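4.2 Recording a task with the hand grippers

Sorting jobs on the Jedari line are taught by the people who used to do them by hand. At most sites an operator spends part of the shift at a teaching table and the rest checking the cells. Agree on the rota with your shift lead before the first session.

1. Lay the white board on the table and put the container for the job near the middle.
2. Sign in on the Inthanon screen and pick the task name.
3. Take one gripper in each hand. Keep the cables clear of the board.
4. Hold both grippers over the board with the jaws open for 2 seconds, then start.
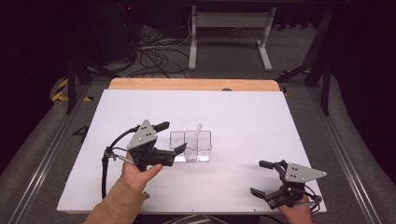
Figure 4-3. Both grippers over the board, jaws open, with a white stick upright in the divided container.

5. Do the task at your normal working speed. Do not slow down for the recording.
6. Release the part, return to the open position and press Save.

Note: A dropped part does not spoil the session – mark the take as Failed and go on. Failed takes are not counted against the operator.

Caution: Do not cover the marker plates with your sleeve or fingers. Takes with a hidden plate are rejected.

Caution: Stop after 13 takes and rest your wrists. The limit is 180 takes per person per shift, and team leads cannot raise it.

Teaching hours are logged as production hours. Enter them under the Skaltton code, with the table number.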